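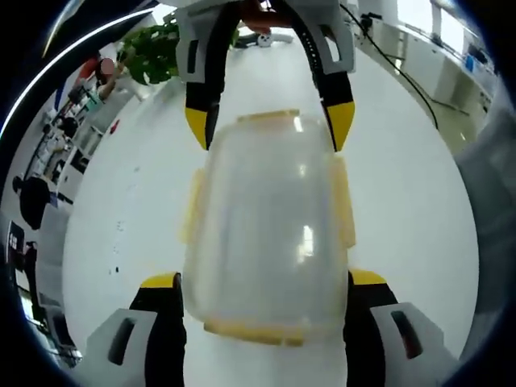 Food box with the yellow latches, one gripper holding it, a second just above the rim. Urnon, main table.

Saturday at Urnon, the Fullstead site, second stop of the trip. Writing this on the train so forgive the typing. Doors at 10, we got in at quarter past, coats on a chair, straight to the tables.

What they do: people do kitchen chores by hand, but holding grippers. Camera on each gripper. Every go at a task gets recorded and becomes one example for the model. No robot arm needed for this part, which keeps it cheap. The project is called Prilavico and it's all lidded boxes, jars, bags, that sort of thing. Boxes are the current push.

Numbers from the wall sheet: 2,996 examples kept so far, 532 thrown out. Asked what gets one thrown out. Mostly fingers slipping off, or the operator stopping halfway to think. A slow one is fine. A hesitating one isnt.

Target for a full day is 700 across all tables. They were nowhere near it with visitors standing around, and were nice about it. 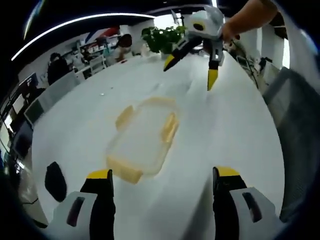 Clear plastic is the hard one, apparently. You see the table right through it, so the model has to lean on the latches and the rim to work out where the box is. Glossy tabletop makes it worse. I asked why not put a dark mat down and got a firm no, people's kitchens don't have mats.

Had a go myself. Much harder than it looks!! You lose all feel in your fingertips and want to twist your wrist where you should be moving your whole arm. Took me 18 tries to get one they'd keep. Shoulders still sore. Operators swap out every half hour and I can see why.

Other notes, quick:
- same chore gets done by different people on purpose, left handers wanted
- box is moved and turned between goes, otherwise the model learns the spot on the table
- two-handed tasks need both recordings lined up in time, and this is where most of thier software effort goes
- labels are added the same afternoon, short plain sentences

Didn't get to see the training side, ran out of time. Coffee good, parking terrible, use the back lot. Next stop Hodoroagă, will post when I've slept.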